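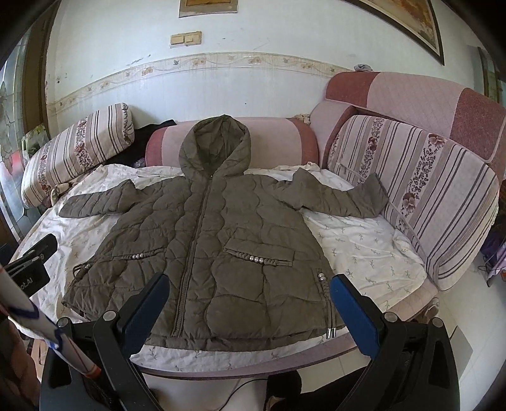 5. Washing and drying padded garments

This section explains how to use the Padded programme of your Clarkine washing machine. Please read section 2 (Safety) before the first use. The programme is made for coats, jackets and waistcoats with a synthetic filling. For down and feather filling, see section 6.

5.1 Before you wash

1. Read the care label inside the garment. If the label shows a crossed-out wash tub, do not use the machine.
2. Empty all pockets. Paper handkerchiefs break into small pieces and stay in the filter for many washes.
3. Close every zip up to the top. An open zip can scratch the window of the door and pull the threads of other clothes.
4. If there is a fur edge on the hood and it can be removed, remove it and clean it separately.
5. Lay the garment flat and look at the seams. If a seam is open, repair it first, or the filling will come out in the drum.
6. Turn the garment inside out. Garments with beads, cords or other sewn decorations must also go in a washing bag with a fine net.

Note: Marks on the collar and the cuffs are often not removed by the programme alone. Put a little liquid detergent on the mark, wait 11 minutes and then start the wash. Do not rub with a hard brush.

5.2 Loading and starting

1. Put one adult garment or two children's garments in the drum. Do not add towels or jeans to fill the space.
2. Pour liquid detergent in compartment II, up to the lower line. Washing powder is not recommended, as it can leave white marks between the stitches.
3. Leave the softener compartment empty.
4. Close the door and turn the knob to Padded. The display shows 112, the length of the programme in minutes.
5. Press Spin until the display shows the lowest speed.
6. Press Start. The door locks after a few seconds.

CAUTION: Do not wash garments with a waterproof coating in this programme. Water can be trapped inside the garment and the machine can shake strongly during the spin. If this happens, press Stop and wait for the door to unlock. Never pull the door by force.

5.3 Drying

1. Take the garment out with two hands and support it from below. It is heavy when wet, and the seams at the shoulder can stretch.
2. Press the water out with a dry towel. Do not twist.
3. Place the garment on a flat rack, away from radiators and direct sun.
4. Turn it over every 4 hours and break up any lumps of filling with your fingers.
5. Drying takes roughly two days in a normal room. Check the inside of the pockets and the hood, which are the last parts to dry.

If you have the Clasten dryer, you can use its Gentle programme when the care label permits. Add the 7 rubber balls supplied with the dryer. They keep the filling open.

Note: Do not put the garment in a wardrobe while any part feels cold to the hand. It is probably still damp.

5.4 If the result is not good

Flat areas in the filling: shake the garment well and dry it again.
White lines along the stitches: run the Rinse programme once, with no detergent.
Bad smell: the garment was dried too slowly. Wash again and open a window during drying.
Display shows F4: the filter is blocked. See section 9.

Text: Baptiste Guérin. Checked by Fengying Zheng, March 2020.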